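Country and vintage fair returns to Nudlow in August, with more room for makers

The Nudlow Country and Vintage Fair will come back in August for 2 days, and the people who run it say it will be the largest one so far. There will be 153 stalls on the showground, selling old furniture, enamel kitchenware, quilts, garden pots, handmade jewellery and a great deal of painted wood.

For those who have never been, the fair is the kind of place where you come for one small jug and go home with a chest of drawers tied to the roof of the car. It began as a row of tables behind the livestock sheds. Now it takes the whole of the lower field and both of the long halls, and many visitors stay overnight with friends in the area.

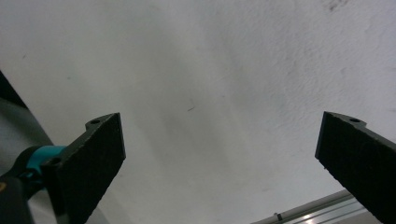
The biggest change this year is in the halls. Until now the craft makers had to share the east hall with the food sellers, and several of them complained that their fabrics smelled of fried onions by the evening. The food will move outside, next to the bandstand, and the east hall will be only for things made by hand. Every maker who asked for a wider pitch has received one.

The furniture dealers stay in the west hall. Mac Carthaigh, the family firm which has sold pine dressers and church chairs at the fair for many years, will take the long wall beside the main door. The firm told us it is bringing 40 chairs, none of them in a full set, and that it is happy to sell them one at a time. Buyers who need help to carry large pieces can ask at the desk near the car park, where there will be trolleys - please bring them back afterwards.

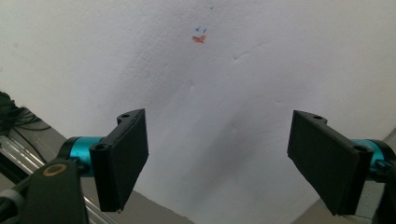

NUDLOW, July 14, 2023

Booking for the workshops opened this morning. They are short classes of one hour, held in the two rooms above the east hall, and all the materials are included in the price. Flanus, the paint shop from the High Street, will teach visitors how to use chalk paint and wax on an old picture frame or a small stool. You may bring your own stool, but it must be clean and it must be small enough to carry up the stairs. There is also a class in mending baskets and one in making paper flowers. The basket class was full before noon last year, so it will be given on both days this time.

In total there are 295 workshop places. Children under ten can join the paper flowers class if an adult stays with them, and the adult does not pay. For the other classes the lowest age is fourteen.

Tickets for the fair itself can be bought at the gate or in advance. An early ticket costs more and lets you in an hour before the others, and those who collect linen or old glass usually think it is worth the money. A ticket for the whole fair is cheaper than two single ones. Dogs are welcome in the field on a lead, but they cannot go into the halls.

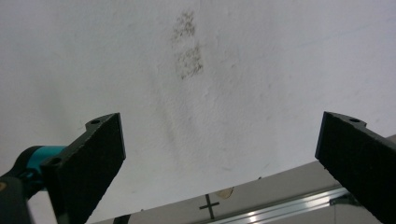

Music will be played at the bandstand in the afternoons, mostly folk and some brass. Tekeo, the small bakery which won the prize for the best food stall last summer, will be there again with its plum buns, and this year it will also sell bread to take home.

Parking is on the upper field, and the entrance is from the mill road, not from the village. Drivers who follow the old signs will arrive at a locked gate. A bus will run from Nudlow station to the showground every half hour while the fair is open, and the last one goes back half an hour after closing time. It has a ramp, but there is little space for big parcels, so if you plan to buy a table it is better to come by car or to arrange delivery with the dealer.

Stallholders who still wish for a pitch can put their name on the waiting list. A few places normally become free in the last week before the fair, and those on the list will be telephoned in the order in which they applied.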